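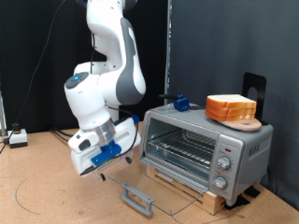 Reading time: 5 minutes

Print | E-mail

Ticket: Gripper command queue stalls on approach to open oven door
Component: motion server, approach planner
Reported against: Udness 5 control stack, Finby planner plugin
Assigned: Gyu-bin Byun
Status: fixed on branch, one item open

Symptom

The arm plans and executes the approach to the toaster oven, reaches the pre-contact pose over the open door, and stops there. No fault is raised. The joint controller stays in position hold and the state machine stays in APPROACH. The operator console shows the last waypoint as active with zero remaining distance. The next segment (descend, close on the handle) is never dispatched. Cancel works. Re-sending the goal from the same pose fails with "start state in collision". Jogging the wrist upward and re-sending succeeds, and the run then goes to completion.

Intermittent. Does not reproduce in simulation with the default scene.

Expected

Either dispatch the descend segment or raise a planning failure with a reason code. A silent hold is not acceptable in either case.

Log excerpt, trimmed

[approach] plan ok, 261 waypoints
[approach] exec start
[scene] octree update, rev 2299
[approach] waypoint 261 reached, tol ok
[descend] validate start state
[descend] validate: contact gripper_body / oven_door
[descend] result=RETRY
[descend] validate start state
[descend] validate: contact gripper_body / oven_door
[descend] result=RETRY

The last three lines repeat at the planner tick until cancel. The longest run on record has 665 retries.

Notes, first pass

Assumed a tolerance problem, since the hold always happens at the last approach waypoint. Tightened the position tolerance and then loosened it. No change in either direction. The waypoint is reached within tolerance every time, so the executor is doing what it was told.

Checked the wrist cable. The loop at the gripper is not modeled in the robot description, and a snag or a pull on the connector was a possible cause of following error. Following error is flat through the hold. Ruled out.

Checked clock offset between the scene process and the motion server. Within limits. Ruled out.

Notes, second pass

The contact pair is the useful part. gripper_body against oven_door, in a pose where the lowest part of the gripper is above the glass. Dumped the collision scene at the moment of the hold and loaded it into the viewer.

Two things are wrong in it.

1. The door. The door panel is transparent and the depth data goes through it to the cork. The octree therefore has the tabletop where the door should be, plus a few stray voxels along the panel. To cover this, the scene process inserts a fixed oven_door box when the door state is OPEN. The box was sized from the closed door including the handle, so its thickness is the full standoff of the handle posts. With the door folded down, the box sits well above the real glass.

2. The gripper. The blue printed mount under the gripper was added to the description as a single convex hull joined to gripper_body. The hull fills in the space between the mount and the fingers. The collision model is larger than the part.

Either one alone leaves clearance at the pre-contact pose. Both together do not, by a small margin, and whether the margin is positive depends on where the door pose estimate lands on that run. This accounts for the intermittent behavior. Simulation uses the exact door pose and the old gripper description, so it never sees the overlap.

Why the approach segment passes and the descend segment does not: the approach is validated against the scene as it was at planning time. The oven_door box is inserted or moved on the next scene revision, which can arrive during execution. The approach executor does not recheck. The descend planner checks its start state against the current revision and finds the arm already inside the box.

Why there is no fault: the Finby plugin maps START_IN_COLLISION to RETRY on the grounds that the scene may clear. There is no retry limit in the descend stage. The same mapping in the approach stage does have a limit, which is why a goal sent again by hand returns an error.

Changes

- oven_door split into two boxes, door_panel and door_handle. Panel thickness measured on the glass. Handle modeled as a bar and two posts.
- Mount and gripper_body separated in the description. Mount hull rebuilt in two pieces.
- Allowed contact between fingers and door_handle only, and only in descend and pull.
- Retry limit added to the descend stage, read from the same parameter as approach. On expiry the stage returns START_IN_COLLISION with the contact pair in the message.
- Approach executor now subscribes to scene revisions and revalidates the remaining path. If the end pose goes invalid it stops and replans.
- Simulation scene switched to the current gripper description, with noise on the door pose.

Verification

With the old door box and the old hull restored in simulation, noise on, the hold reproduces. With the fix it does not. On the arm, ran the open-door approach with the door pose offset by hand toward the gripper until validation failed. Stage returned the error with the correct pair and the state machine went to RECOVER. Console shows the reason code.

Reviewer comment (Ikemico integration)

Looks fine. Two questions. Does revalidation on every revision cost anything during fast scene updates? And is the bread on top of the oven in the scene or not? The arm passes over it on retract.

Reply

Revalidation only runs when a revision touches an object within the swept volume, so most updates are skipped. Worst case seen is under one planner tick.

The bread and the board are in the octree as ordinary occupied space. The black stand behind the board is also there, but the large cutout gets filled at the current voxel size. Harmless for retract - nothing plans through it.

Open item

Door pose estimate still drifts when the panel is seen nearly edge-on. The handle gives better returns than the glass and should be the primary feature. Moved to a separate ticket under Crăciun, tagged perception. Do not close this one until the handle-based estimate has been run against the new boxes.

Workaround for anyone on the release branch: jog up before re-sending the goal, or set the door state to UNKNOWN, which removes the box. With the box removed there is no door protection at all, so keep the speed down.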